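Buy the simulator seats first. Then the arm

Nov 17, 2020

Every budget round, same mistake. Somebody wants the arm on the floor by spring, so the arm gets the money and the software gets whatever is left. Which is nothing, usually.

I sat through this at Stirnstead and again at Hodham. Two sites, same spreadsheet. Hardware on line one, integration on line 5, simulation down in the "nice to have" rows with the spare cables. Bjarke Hjaltested argued for moving it up and got told to wait untill May.

So what does the cheap stuff look like? Plain, mostly.

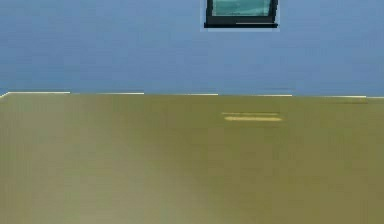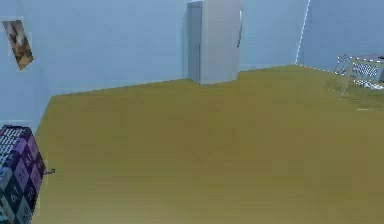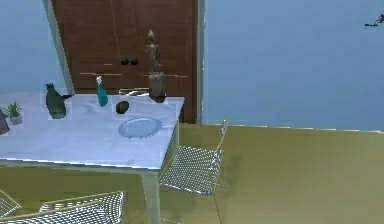
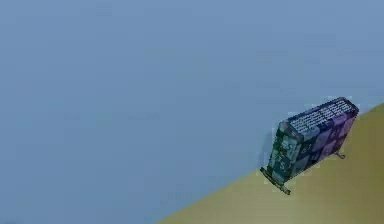 All simulated, all rendered.

A seat costs us 1060 a year. Compare that with one bent wrist joint, plus the weeks waiting on Nadov for parts. Ramil Macaraeg says the renders are too crude to plan a purchase on. Fair – they're crude. But I don't need pretty. I need to know if the reach is wrong before we sign, becuase after we sign it's our problem.

My ask for next year. Up to 20 seats, shared between both sites. Arm order from Thygesen held back one quarter. Training hours in the same line as the seats, not hidden in somebody else's budget.

Will it slow us down? A bit, yes. Still cheaper than buying the wrong arm and bolting it down. Numbers go in this week – send me yours.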